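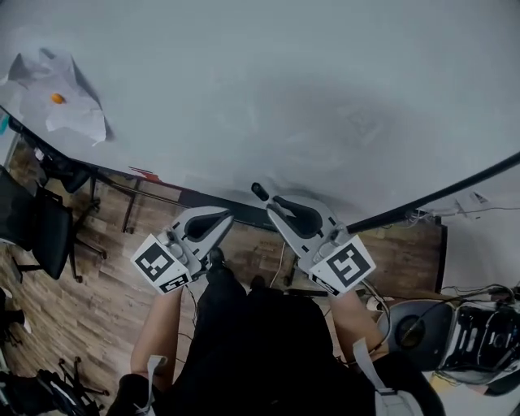
Bristau 37 Workwear Wash, concentrated liquid detergent

For dark work shirts, aprons, caps and trousers that are washed many times and must keep their color.
Article number 2611. Canister of 20 liters.

Product description

Bristau 37 is a liquid detergent for colored and black work clothes. It was developed by Prillum for laundries that wash for restaurants, workshops and small factories, but it can be used also in a normal machine at home. It contains no bleach and no optical brightener. This is important for black and dark gray cotton, which becomes brownish or dull when it is washed with a powder for white linen.

The smell is weak and goes away in the drying. If your staff prefer clothes with no smell at all, please look at the version without perfume, article number 2219. The washing result is the same for both, and the price also.

What it removes

Sweat, skin grease, deodorant marks, kitchen fat, coffee, light machine oil and ordinary dust. For heavy oil and for paint it is not strong enough alone. In this case put a little Bristau on the stain before the wash, leave it for ten minutes and do not let it dry on the fabric.

Collars and button plackets take the most dirt and also lose color first. We advise to close the buttons and turn the shirt inside out. Caps should be washed in a net bag, in cool water, and dried over a bowl so that they keep their form.

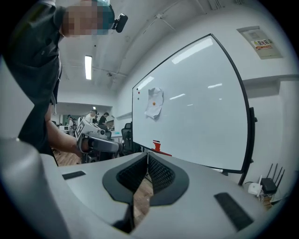
Customer remarks

Stępień wrote to us in July that the black polo shirts of the shop team stayed black much longer than before, but that the measuring cap drips a little after pouring. We passed this on, and the new canisters have a cap with a deeper edge. The old cap can be exchanged free of charge - please write to us with your order number.

Another customer asked if the liquid can be used together with a fabric softener. It is possible, but we do not recommend it for sports fabrics and for aprons with a coating. Softener stays on the surface and the fabric takes up less detergent in the next wash.

Dosage

Lightly soiled, soft water: one half cap
Normally soiled, medium water: one cap
Heavily soiled or hard water: one and a half caps

Fill the drum loosely. A drum which is packed full does not rinse well, and you will see pale stripes on dark clothes. These stripes are rests of detergent and they come out with one more rinse.

Temperature

Follow the label in the garment. For most dark cotton 40 °C is enough. At 60 °C the liquid also works, but the color will suffer from the heat.

Before the wash, empty all pockets. Paper tissues and candy are the two things that our customers complain about the most, and no detergent can help against them.

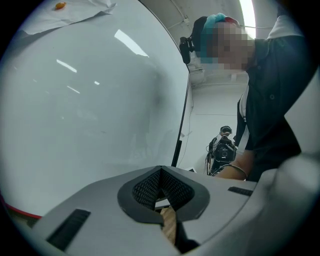 Check the pockets first. Paper and small objects do not belong in the wash.

Storage

Keep the canister closed, upright and free from frost. If the liquid was too cold it can become thick. Bring it to room temperature and turn the canister slowly a few times - do not shake, it makes foam.

Delivery

Orders are sent from our warehouse in Trulbridge within two working days. The canister is heavy, so the driver brings it only to the ground floor. Empty canisters can be given back with the next delivery.

Page last changed: Aug 29, 2026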